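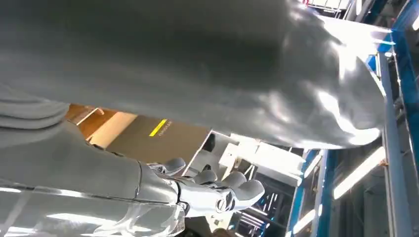
Gray cloth, soft folds.

Search stories Search

My aunt left me 300 yards of gray cloth and a key to a shop in Nindstead, and I was mad about it for most of April. I wanted the car!

So I took the bus up there (2 hours, a kid kicking my seat the whole way) and let myself in. Dust, a cash drawer full of buttons, and the cloth, rolls and rolls of it stacked up to the window. The sign outside still said Neagu Tailoring, which was never her name. She bought the place and didn't want to pay for paint.

I figured I'd sell the lot by lunch. Then a woman knocked on the glass and asked if the curtains for Jumulgate were ready.

"What curtains?" I said.

"The ones for the ferry hall. She promised them for when the boats come back."

There hadn't been a boat at Jumulgate in 20 years, I knew that much, the river went and moved. I told her so, as nicely as I could. She just put her deposit slip on the counter, all soft from being folded, and said she'd wait.

Well, what would you do? I found the scissors. I can't sew, I can barely hem, but I cut the first length and pinned it up, and she sat on the stool and told me it was crooked. It was. I took it down and started over, and sometime after dark we both heard the horn.

1,057 reads
20 comments
Share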